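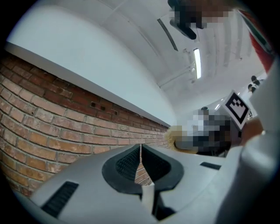 Session 10: Mortar, Damp and the Old Brick Wall

Notes for the Thursday evening group, Faltbridge Old House Course

Welcome back, everyone. These notes go along with the talk and cover a little more ground than we can fit in before the coffee break, so please don't feel you have to write everything down while I'm speaking. Some of you have asked for something you can take home and read with your own wall in front of you, and I've tried to write it with that in mind. I do tend to wander off into side matters (you know this by now), and I've left most of the wandering in, as the side matters are often where the useful things are hiding.

Last session we talked about the bricks themselves: how they were fired, why some are soft and some ring like a bell when you tap them, and what the different bonds tell you about how a wall was built. Tonight we move on to the stuff in between.

What mortar is for

Most people, if you stop them on the street, will tell you that mortar is the glue that holds the bricks together. There's some truth in that, but it gives you the wrong picture of an old wall. A brick wall mostly stays up through its own weight, with each brick bedded on the ones below and lapped over the joints. The mortar makes an even bed for bricks that were never perfectly flat or square to begin with. It spreads the load, it fills the gaps against wind and rain, and it lets the whole wall shift a little with the seasons without anything cracking.

It also has one more job that matters very much in an older house. Mortar gives moisture a way out. Rain gets into a solid brick wall, and it always has. In an old wall with soft lime mortar, a good share of that water travels to the joints and dries off from there when the weather turns. The joints wear away slowly over the decades, you replace the outer part, and the bricks carry on for another couple of generations. I find that a rather lovely arrangement, and I hope by the end of tonight you will too!

Lime and cement

Lime mortar is made from sand and lime, and lime is made by heating limestone or chalk (or, along the coast, oyster shells) in a kiln. Limestone gives up its carbon dioxide when it gets hot enough and leaves quicklime behind, and quicklime mixed with water becomes slaked lime, with a great deal of heat and some alarming spitting along the way. Please don't try slaking at home. Once the mortar is in the wall, the lime slowly takes carbon dioxide back out of the air and turns into something very close to the limestone it started as.

That slow taking back is called carbonation, and it explains nearly everything about how lime behaves on the job. It needs air, it needs a bit of moisture, and it needs time. If it dries out too fast it turns powdery, and if it freezes before it has hardened it falls to bits.

There is a second kind of lime, called hydraulic lime, which has some natural clay in it and begins to set by reacting with water. It gets going sooner and ends up harder. Builders used it for bridges, cellars and wharves, and you will see it sold in bags today under several grades. The softer grades are usually the ones you want for an ordinary house wall, and the harder ones can give you some of the same trouble as cement.

Portland cement became common in house building over the late nineteenth and early twentieth centuries. It sets quickly, it is strong, and it is a fine material in the right place. Modern brick is generally harder and denser than the old kind, and modern walls usually have a cavity and a drainage path behind the outer layer, so cement mortar suits them well enough. The trouble comes when we push hard cement mortar into the joints of a soft old wall. The water can no longer leave easily through the joints, so it leaves through the faces of the bricks. Salts collect just under the surface, frost does its part in January, and one spring the faces start popping off. We call that spalling, and once a brick's face has gone you can't put it back.

Reading the joints

When you get home, go out and have a slow look at your wall in low sunlight, early or late in the day, when every little hollow throws a shadow. Start near the ground and work up. Take a wooden skewer or an old pencil along with you. Press it gently into the joint. Sound lime mortar will resist the point and perhaps give you a little dust. Mortar that crumbles away in grains for more than the depth of your fingernail is asking for attention.

Color helps, but it can fool you. Old lime mortar is often a warm cream or buff with visible specks of white, and those specks are lumps of lime that never got fully mixed in. Cement repairs tend toward an even gray. All the same, I've seen tinted cement that looked just like lime from the sidewalk, and I've seen lime mortar gone nearly black with coal soot.

Look at the shape of the joint as well. On most plain old houses the mortar sits flush with the brick or is very slightly set back. If you find mortar smeared out over the edges of the bricks, or standing proud in a raised ribbon, someone has probably been along with a later repair. (The raised ribbon is sometimes an original decorative finish on grander houses, so do go carefully before you condemn it.)

Then look for patterns in the damage. Worn joints under a window sill usually mean the sill is dripping back against the wall. A worn band at ankle height often means rain splashing up off paving. A tall damp streak almost always has a gutter or a downspout at the top of it. Fix the gutter first. I say this every year, and every year somebody repoints half a wall underneath a leaking gutter and has to do it over.

The Multcombe chapel

Some of you came along on the walk in March and will remember the north wall at Multcombe. For those who couldn't make it, the chapel was repointed in hard cement at some point before the present owners took it on. The records we were shown put the job at 911 square feet, with 2500 new bricks bought in later to replace the ones that had lost their faces. That is a painful number for a small building. The bricks had been in place for well over a century without much complaint.

The south wall, which was left alone, still has its first mortar in many places. It is worn back, certainly, and there are snails living in it, but the bricks have kept their crisp edges. If you go past on your own, walk around and compare the two.

Repointing, in brief

We'll do the practical part in the yard at Dastwood next time, so take this as a first read-through.

Rake out the old mortar to a depth of at least twice the width of the joint. Use a hand chisel narrower than the joint, and keep the power grinder in its box, please, as one slip takes the corner off a brick forever. Leave the back of the joint square.

Brush the joint clean from the top of the wall downward.

Wet the wall well, and then wait until the surface is damp without any shine. Dry brick will suck the water straight out of your new mortar.

Mix on the stiff side. New lime mortar should hold together when you squeeze it in a gloved hand and leave hardly any wet behind.

Press the mortar firmly into the back of the joint with a pointing iron, in layers if the joint is deep. Small amounts, pushed hard, are better than one big buttery load.

When it has firmed up enough that your thumb leaves no dent, tap the surface with the ends of a stiff brush. The tapping closes the little shrinkage cracks and gives an open texture that dries nicely.

Hang damp burlap over the work and mist it daily for the first several days, longer in hot or windy weather.

Wear gloves and goggles throughout. Lime burns skin and is very dangerous to eyes. Keep clean water close by, rinse at once if any gets on you, and get medical help right away if it reaches an eye.

Reading for next time

Please read page 51 onward in the course binder, which covers choosing sand. Sand sounds dull, I know, but it gives a mortar most of its color and a good part of its strength, and it's the one ingredient people pick up without a thought. If you can find a loose crumb of old mortar that has already dropped out of your wall, bring it along in an envelope labeled with the spot it came from. We'll look at it under the hand lens.

Meet at the Dastwood gate, in old clothes and boots you don't mind spoiling. There's a tap in the yard but no indoor place to wash, so bring a towel.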